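The Helper You Rent by the Month

Prornotside wants you to lease a pair of arms. The Clanham plan costs $735 a month, or $1,415 if you want the better hands, and the brochure promises a helper that "learns your home." I have read the brochure three times and I still can't find the page where it says how long the learning takes, or who does the teaching.

I have no quarrel with the hardware. Five fingers on each hand, decent joints, a wrist that looks like it could outlive my car. But hands were never what worried me. A kitchen table at the end of breakfast is a mess of things that all want to be held differently. Squeeze a bread roll the way you squeeze a bottle and you have crumbs. An apple rolls. These are small problems for a child of five, and the sales pitch treats them as small problems for the machine too.

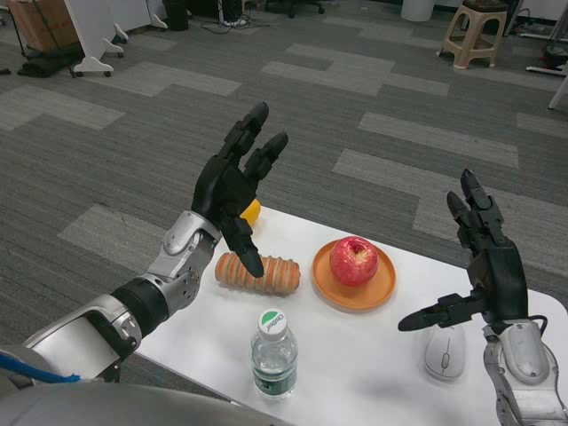
The fine print says the service covers 40 household objects. Forty! I went through my own junk drawer and stopped short of the bottom when I passed that number. Anything not on the list goes in as a "custom item request," which is billed separately, and the contract leaves the turnaround time blank. Halvorsen, the rival outfit, at least prints its fees up front, though its list of objects is no longer.

Then there is the question of what counts as done. Prornotside reports success when an object has been moved. Moved where? Moved in what shape? My neighbor's dog moves objects. I would want to know how many times the arm reached and missed before the move that got counted, and the Drirton trial report – the only one the company hands out – doesn't say.

Maybe the next version earns its price. I'd sign for a free month in September, with my own dishes, and a cancel button that works. Until then I can put the apple back on the plate myself.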